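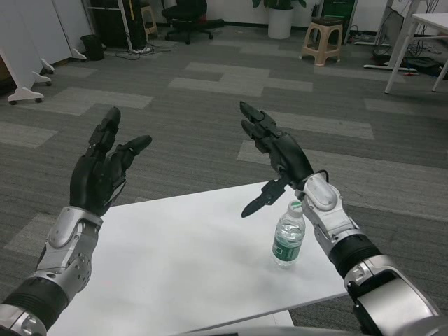 Ama Frimpong: so did council vote on the Dallow loan guarantee in open session or not?

Not. Closed session, Tuesday, sometime after 9 pm. The public agenda just said "property matter"

3 replies 14 shares

Guarantee covers the second tower at Gritham Yards. 297 units, 66 of them supposed to be below market. Supposed to be

Search posts Search

Restinico was the lender till April. Then they stopped advancing money and the city stepped in - no staff report posted, I looked twice

Councilor Symonenko says the terms stay sealed untill the deal closes. Wouldn't give me a date. Wouldn't say who asked for it to be sealed either

2 replies 2 shares

To the person asking if taxes go up: dont know yet. A guarantee costs nothing unless Dallow misses a payment. Then it's ours

Have put in a records request for the minutes and the appraisal. Clerk says nearly a month. Heading back in for the budget item now, more later

Show more replies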